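技术支持工单:Grumgate 演示单元左腕传感模组间歇掉线及持握中断
工单状态:观察中(已实施修复,待客户确认关闭)
优先级:中
提交单位:Ó Flaithearta 设备运行科
受理单位:Zostden 现场服务部
提交人:Eun-seong Ok
处理人:Hanyu Feng
涉及设备:人形双臂机器人一台,Timham 五指灵巧手一对,腕部传感模组一对,单元控制柜
设备所在:Grumgate 室内展示区,果蔬取放单元
提交月份:十月

一、问题描述(由提交人填写)

我科负责的果蔬取放单元近期在运行中多次出现同一类停机。机器人双臂抬起并进入取放准备姿态后,左腕传感模组的图像流中断,控制界面报“左腕数据超时”,随后左手进入保护状态。若此时左手已闭合,则手指保持当前位置不再响应指令,须由值班人员在控制柜侧复位后方可继续。右腕模组在同一时段工作正常,未见同类报警。

故障并非每次动作都出现。据值班记录,停机多集中在左臂伸向木箱一侧的高位动作,以及手掌翻转的末段。左臂放低时基本不发生。重新上电后通常可以恢复一段时间,但随运行时间延长又会再次出现。

此前我科已自行完成下列检查:重启控制程序;重启整机;更换单元与控制柜之间的网线;清理控制柜进风口滤网。上述措施均未改变现象。未对腕部夹环、手部接插件及臂内线缆作任何拆动。

附带问题:同一时期内,左手抓取青葡萄串时的落点较设定值偏向外侧,偶有只夹到外围果粒的情况。该现象是否与掉线有关,请一并判断。

该单元每日需按排期运行,望给出可在非运行时段完成的处理方案。

二、受理意见

工单已收悉并转入现场服务队列。为缩小范围,请提交单位在下次故障发生后先不要断电,按以下顺序取得资料并上传:

首先,在控制界面导出事件日志,范围自本次上电开始至故障后为止。其次,记录故障发生时左臂各关节的角度,界面“姿态快照”按钮可直接保存。再次,查看左腕模组指示灯的状态并作文字记录。最后,在未复位的情况下,从上位机对左腕模组执行连通测试,保存返回内容。

在结论作出之前,请勿自行放宽看门狗时限,也请勿在报警未清除的状态下手动掰动手指。Timham 手的指节为连杆传动,带电外力可能造成零位丢失,届时须重新标定。

三、提交人补充

按要求已取得一次完整记录。故障发生于上午首轮运行期间,左臂处于高位,掌面朝前。连通测试无返回。左腕模组指示灯熄灭,右腕模组指示灯正常。保持供电、仅将左臂缓慢放低后,指示灯自行恢复,图像流随即重新建立。事件日志与姿态快照已上传。

值班人员另反映,左臂抬高时可以感到腕部外侧的线缆变紧,但因线缆长度为出厂交付时确定,未作调整。

四、远程分析

日志显示,故障发生时先出现左腕模组图像帧间隔增大,继而心跳信号丢失。心跳丢失达到 200 毫秒后,看门狗按设计触发左手保护。手部控制器本身的供电与总线状态在此过程中未见异常,手部温度、电流亦在正常范围内。由此可以认定,手部停止响应是保护逻辑的结果,故障源应位于模组一侧。

对照姿态快照,故障点与左臂抬升高度之间的对应关系较为明确。指示灯熄灭说明模组失电,单纯的网络拥塞或驱动程序问题不会造成该现象。放低手臂后自行恢复,进一步指向供电回路上的接触不良,而接触状态随线缆受力变化。

可能部位按可能性排列如下:
模组尾部接插件因侧向受力松动;
线缆在腕部夹环出口处弯折过度,芯线受损;
臂侧转接座固定不良;
控制柜内左腕供电支路端子松动。

关于葡萄串落点偏移,初步判断与夹环位置有关。线缆持续牵拉夹环时,夹环可能相对腕部发生转动,模组视向随之改变,而程序仍使用原有的手眼标定参数。如现场确认夹环标记线错位,则该问题应与掉线一并处理,处理后必须重新标定。

远程手段已不足以继续区分上述部位,安排现场检查。

五、现场检查准备

处理人 Hanyu Feng 到场。客户方由 Eun-seong Ok 陪同并负责现场安全确认。作业前双方共同完成以下事项:

单元退出自动模式,控制钥匙由客户方保管;
展示区隔离柱就位,作业期间无关人员不得进入;
机器人处于支撑稳定状态,双臂先置于低位;
取放区道具及果蔬模型保持原位,以便按真实动作复现;
备份当前手眼标定文件、动作程序及看门狗参数。

所需备件及工具:左腕模组线缆组件、夹环衬垫、线缆固定座、内六角扳手、扭矩螺丝刀、万用表、标定板。模组整件作为备用携带,未经确认不予更换。

六、现场检查记录

(一)静态检查

断电后检查左腕夹环。夹环紧固螺钉未脱落,但扭矩低于装配要求,徒手可使夹环产生轻微转动。夹环标记线与腕部标记线已不重合。同法检查右腕,螺钉扭矩合格,标记线重合。

拆下左腕模组尾部线缆,接插件锁扣完整,插针无弯曲。线缆护套在夹环出口处有一处压痕,位置与弯折点一致。以万用表测量供电芯线通断,自然状态下导通;将护套压痕处向外弯折时,读数出现跳变。更换弯折方向后重复测量,结果相同。

打开臂侧转接座盖板,端子紧固,未见烧蚀。控制柜内左腕供电支路端子逐一复紧,原状态即无松动。

(二)动态复现

恢复供电,以低速单步方式运行双臂抬起动作。原线缆状态下共执行 10 次,掉线在其中多次出现,均发生于左臂接近高位时。随后由处理人在确保安全距离的条件下,用临时扎带将线缆在前臂侧让出余量,再以同一程序运行,掉线未再出现。

为排除模组本体故障,将左右模组线缆在控制柜侧互换支路。互换后故障仍留在左腕,不随支路转移。柜内供电支路据此排除。

(三)取放动作检查

在葡萄串取放程序中,人工触发一次左腕断电。左手按看门狗逻辑停止并保持当前手指位置,未发生松脱或继续夹紧,保护动作符合设计。

在标定未更新的状态下测试抓取落点,偏移方向与夹环转动方向一致。手部自身零位经自检程序核对,五指均合格,无须对 Timham 手重新设定零位。

七、原因认定

直接原因:左腕模组供电芯线在夹环出口处受损,左臂抬高时线缆被拉紧,压痕处弯折加剧,造成瞬时断电。

间接原因:线缆沿左臂下行至地面的一段余量不足,且前臂侧缺少固定点,抬臂时的拉力直接作用于夹环出口。夹环螺钉在长期受力下松动,夹环偏转,由此引起葡萄串落点偏移。

排除项:模组本体、臂侧转接座、控制柜供电支路、网络链路、手部控制器及手部零位。

提交单位此前更换的控制柜网线与本故障无关,可继续使用。

八、处理措施

更换左腕模组线缆组件。新线缆自模组尾部引出后先沿夹环切向走线,再转入前臂方向,不得在夹环出口处直接折返。

在前臂侧增设线缆固定座。固定座与夹环之间保留活动弧,弧长以左臂抬至最高位、手掌完成翻转后线缆仍不绷直为准,本次实测取值大约 600 毫米(沿线缆量取,含转接段)。弧段不得进入手指闭合范围,也不得垂至脚部可能踩踏的位置。

更换夹环衬垫,将夹环标记线对正后,按装配扭矩 2 牛·米交替紧固螺钉,并在螺钉头部加画防松标记。右腕夹环虽检查合格,同样加画防松标记,便于日后对照。

地面段线缆重新理顺,避开脚部前方及取放动作的落脚区域。客户方提出加装地面线槽,处理人认为可行,但线槽高度须先经安全确认,本工单内不实施。

看门狗时限维持原值不变。客户方曾询问能否适当放宽,以减少停机。经核对,该时限同时约束手部失去视觉反馈后的继续运动时间,放宽后可能在夹持状态下造成多余动作,故不予修改。

九、标定与复核

夹环归位后重新执行左腕手眼标定。标定板固定于稳定支架,采集过程中机器人底部不得移动。首次采集因环境反光导致角点识别不全,调整标定板朝向后重新采集,结果通过。新参数写入控制器,旧参数以备份形式保留在控制柜内,文件名已注明停用。

标定完成后,依次在番茄藤架、木箱及葡萄串取放位置进行复核。复核时重点观察三项:模组图像流是否连续;手指与目标的相对位置是否与界面叠加标记一致;抬臂及翻腕过程中线缆有无拉紧。

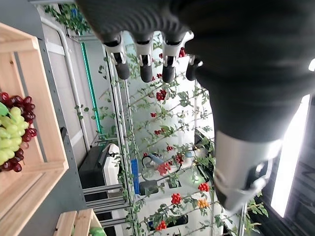

番茄藤架位置,手指朝下。 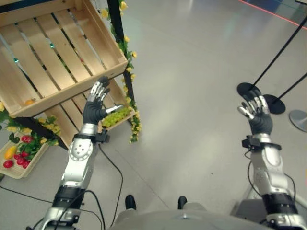 木箱前,双手抬起;左腕模组线缆向下引出。 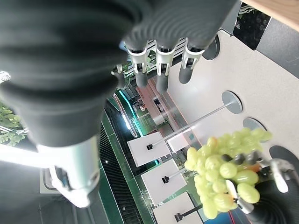 开孔台面旁,青葡萄串处于握持中。
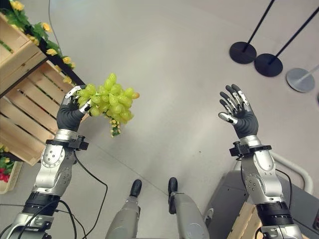 复核程序连续运行期间,左右腕图像流均未中断,事件日志中无数据超时记录。葡萄串抓取落点回到允许范围内,手指闭合后未再出现只夹外围果粒的情况。随后恢复正常速度运行,由客户方值班人员独立操作一轮,处理人仅作旁站。

十、遗留事项

其一,随机交付的线缆布置图仍为旧版,未包含前臂固定座。Zostden 将更新图纸并提供给 Ó Flaithearta,图纸到达前请以现场实际走线为准,任何人员不得为求外观整齐而将活动弧收短。

其二,右腕线缆组件与左腕为同一批次。现阶段无故障表现,不作预防性更换,但应在例行检查时弯折测试一次,发现读数跳变即提交新工单。

其三,地面线槽由客户方另行立项,处理人提供线缆外径及最小弯曲半径供选型。

十一、客户方日常检查要求

每次开机前,检查左右腕夹环的标记线是否对正、螺钉防松标记是否错位。如有错位,停止使用并联系现场服务部,不得自行拧紧后继续运行,夹环转动后原标定参数即不再可靠。

每次开机后,在低速模式下执行一次双臂抬起动作,观察左腕线缆在高位时是否仍有弧度,同时在界面确认双腕图像流正常。

摆放果蔬模型及藤叶时,不得将藤蔓、叶片或果串缠绕在腕部线缆上,也不得将线缆临时绑扎于展架立柱。更换道具后如需调整取放点位,应先保存原程序。

若再次出现“左腕数据超时”,请按本工单第二部分的顺序留存资料,在确认左手状态后再行复位。左手处于持握状态时,先由一名人员托住所持物品,再由另一名人员在控制柜侧操作。

十二、往来记录

Eun-seong Ok:已收到更新后的检查要求,并张贴于控制柜门内侧。有一点需确认:夜间停机后双臂置于低位,左腕线缆会有一段落在地面,是否需要另行悬挂?

Hanyu Feng:不需要悬挂。落地部分请保持自然弯曲,远离清洁设备的行进路线即可。若现场清洁确有困难,可将该段轻放于机器人侧后方,开机前再放回原位,并核对弧段长度。

Eun-seong Ok:明白。另,值班人员询问标定备份能否删除,控制柜存储空间提示不足。

Hanyu Feng:停用的旧标定文件请保留至工单关闭。存储空间主要由图像缓存占用,可在界面“维护”页清理早于本次上电的缓存,不影响标定及动作程序。清理前请确认本次故障的事件日志已上传,附件区现有一份,可作对照。

Eun-seong Ok:缓存已清理,空间提示消失。复核后的排期运行正常,暂无新的报警。右腕线缆弯折测试拟安排在下次例行检查时进行,结果将补充至本工单。

Hanyu Feng:同意。工单转为观察状态,待右腕测试结果补充后,由提交人确认关闭。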